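ok a thread on the comet thing bc people keep asking me and I keep typing the same reply

Comet Drutar. Small, faint, long orbit. Comes back every 81 years give or take nothing, it's very punctual. The group at Memalano has been on it since April and their new writeup went up 01/02/2025

Short version: the tail split. Two tails is normal (dust one, gas one). A third, thin one, off at a weird angle, is less normal
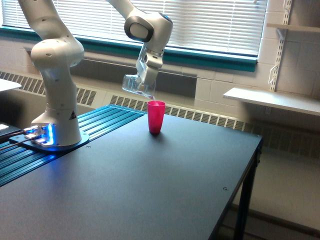

The gas tail gets blown straight back by the solar wind, the dust tail lags and curves along the orbit. Everybody gets those mixed up. Think of a clear cup tipped over a red one – whatever comes out of the top one goes where gravity says. Now put a big fan next to it. Heavy stuff still lands near the red cup, light stuff ends up across the room. Heavy stuff is your dust. Sort of. Fiona Sutherland is going to yell at me for that one

So the third tail. Anju Pathak's idea is that a chunk came off the nucleus and is now shedding its own dust, older and coarser grains. Fits the angle pretty well

Veikko Kiiskinen doesn't buy it. Says you'd expect a second bright spot near the head and there isnt one in any of the 7 nights they have. He thinks sodium. Sodium tails are a real thing, thin and straight, very hard to catch

I lean sodium but I lean that way on everything so ignore me

What would settle it: a spectrum. They had 2 nights booked on the Swanson telescope, one clouded out, the other the spectrograph was down. Painful

Kenneth Chisholm got something on a smaller instrument but the signal is so noisy you could read your own name in it. His words
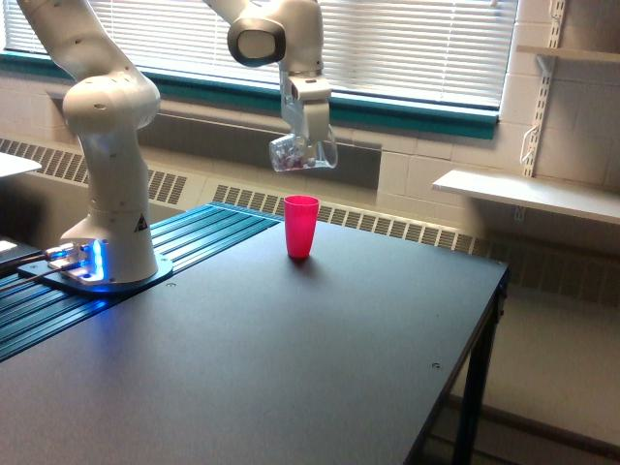 Clear container in the gripper, blue light at the base

Next try is with Nutum, the wide field camera, different filters. Not a spectrum but a sodium filter would at least tell you if that third tail gets brighter or just sits there

Brightness since people ask – no you can't see it without a scope. Over 6 inches of mirror and a properly dark sky, and even then its a smudge. The third tail you will not see at all, sorry

Struan Drummond has a finder chart that is way better than the one going around. The one going around has the wrong star labeled, dont use it

Also no it is not coming anywhere near us. Closest approach is way out past Mars. I will be muting that question

Will add to this when the filter data is out. Or when Fiona corrects the cup thing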